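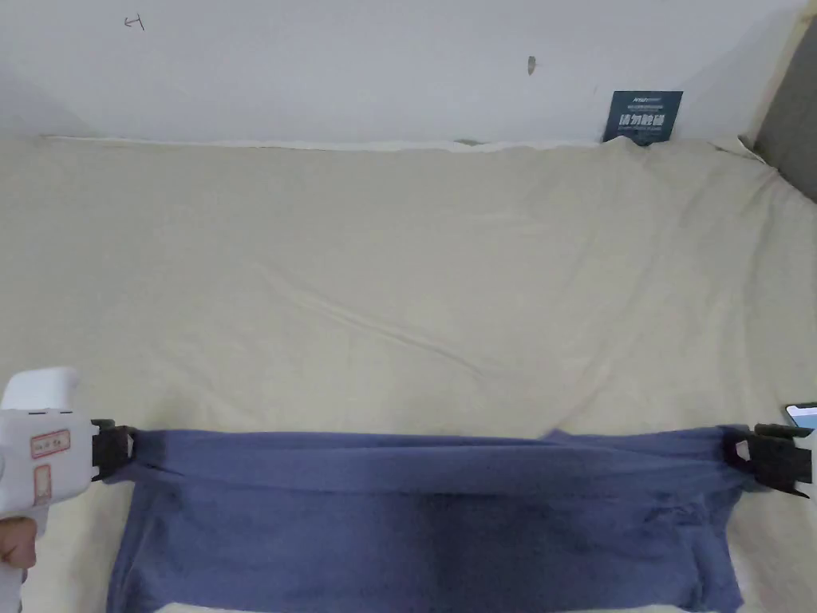

Figure 1. Blue cloth held by its top edge over the cream cover, work surface 2.

3.2 Work surface and cloth handling

The trials were carried out in the Ravinstead study room between January and 2018-03-02. Each work surface was covered with cream fabric and pushed up to a white wall, with the rear hem tucked in at the junction. The cover was smoothed by hand before each session. Soft creases remained, including a long diagonal one, and the fabric bunched slightly toward the right end of the wall. These were left in place and noted on the session sheet.

A navy card reading "请勿触碰" (please do not touch) stood against the wall.

The folding sequence starts with the top edge of the cloth stretched level. If the edge sags, the first fold comes out skewed and the error carries into the second. We logged 2,239 folds in total. Of these, 517 were repeated under the Telgate criterion, which allows a corner offset of two centimeters.

Pale cloths were left out of the main set, as their edges were hard to tell from the cover. They are treated separately in section 3.4.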